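Planner Notes: what changed in the Avov software this spring

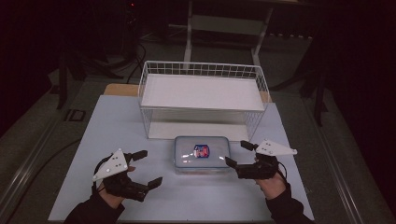 The container and the two-tier rack, with both grippers open.

Many readers asked in January when we will write again about the software side of the Clenau bench. We had little to show then. Now there is a release, and I want to explain what is inside it and also what is still missing.

Avov is our tool for turning hand demonstrations into data that a planner can use. A person holds two grippers and does a task at the table, and the software stores the pose of each gripper, the opening of the jaws and the head view. The work is mainly in the steps after this: the three streams must be put on one clock, the bad parts must be removed, and the rest must be cut into pieces with a clear start and a clear end.

The biggest change is in the clock. In the old version we matched the streams by the time when each message arrived at the computer. This is easy to write, but it is wrong when the computer is busy. The gripper pose could come late against the image, and the policy learned to close the jaws too early. We now use the time of capture on the device and correct the drift one time per session. I was surprised how much of what we called "noisy demonstrations" was only this delay.

The second change is the cutting. Before, a person marked the start and end of each episode by hand. The new segmenter looks at the speed of the two grippers and at the jaw opening, and it proposes the cuts. We ran it on 3,613 recorded episodes from the container and rack tasks. It accepted 3,091 without any question, and it sent 276 to a person for review. The remaining ones were rejected, mostly for lost tracking. We checked the accepted set again by hand and were satisfied, although two-handed lifts are still cut a little too late.

Perception is the part where I must be more modest. Clear plastic is difficult. The depth estimate goes through the wall of a container and finds the table behind it, so the planner believes that there is free space. In this release we fit a simple box to the edges of the lid, and we ignore the depth inside it. For containers with rounded corners the box is slightly too large – this makes the approach slow but safe. Thin wire racks have the opposite problem. The grid is there in one image and gone in the next one. We keep the rack as a fixed model now, and only its position is updated.

The planner itself has a new cost for two arms. It prefers paths where both grippers arrive at the object at the same time, and it gives a penalty when one has to wait close to the other. Rududard, our simulator, supports the same cost, so you can test your weights before you use a real arm.

Please note that old recordings must be converted. The converter needs roughly 2,000 megabytes of free memory for a long session, and it does not yet continue after a stop. Our colleagues at Brekke have promised to send a fix. If your files have no device time in them, the converter will keep the arrival time and write a warning in the log.

The next release will be about force at the fingertips, if the calibration is ready.

3 comments

benchuser_7
Does the drift correction work if the session has a long pause in the middle? We stop often to change objects.

clenau-tools
Please start a new session after a long pause. One correction for both parts is not good enough yet.

mk_planning
Converted our archive last night. Lots of warnings in the log, but the jaw timing looks much better. Is the lid box size a setting, or do I have to change it in the code?

You receive this newsletter because you signed up on our site. We use cookies to remember your choices. Manage settings | Unsubscribe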